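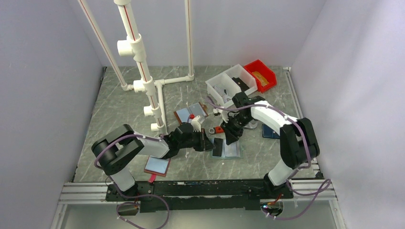

Our school robotics club has used the Rikidell two-arm set since the autumn, and I promised the other teachers in our network that I would write my opinion when the first term was finished. I am not an engineer. I teach mathematics and I look after 12 pupils, aged 14 to 17, who want to enter the household tasks category at the Peixoto student competition.

The set cost us 1,279 euros with the rail, and we paid 175 more for spare gripper pads. For this price I expected weak joints, but the arms are steady when they reach far over the table. The rail was easy to fix to our own frame. Two pupils did it in one afternoon, with the printed guide.

The cables are the part I like least. The set comes with a small bag of ties and it is not enough. Lefteris Kyriakidis, who is in his last year, tied everything again after the first week, and he left more slack at the elbow than the guide says. I recommend to do the same.

The software, Udska, is clear and free for schools. It crashed on our older laptop - on the newer one never.
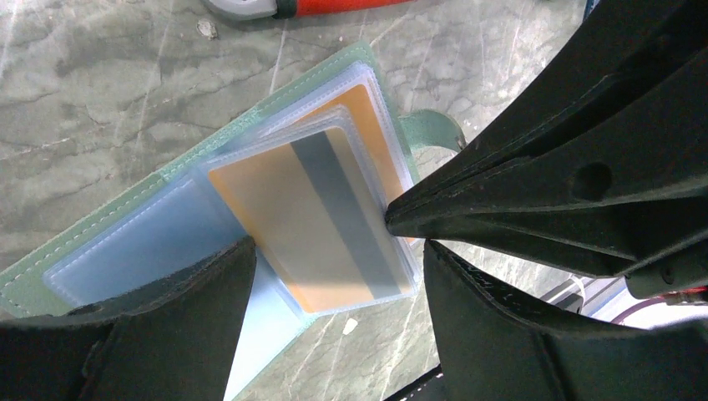 Plirkier, 27 December 2022

I add some lines after the holiday practice, as Glykeria Margaritis asked me how the grippers manage with soft objects. We gave them a card holder with plastic sleeves. It is a difficult object, because it bends and the sleeves slide on each other, and the pupils needed nearly two hours to find a good closing force. The pads hold well, but their edges wear quickly, so please order spare ones together with the set.

The wrist camera is good enough for close work. I would like a brighter picture in the evening.

I give four stars from five. A club with patient pupils can buy it, and for younger children I would wait for the smaller model.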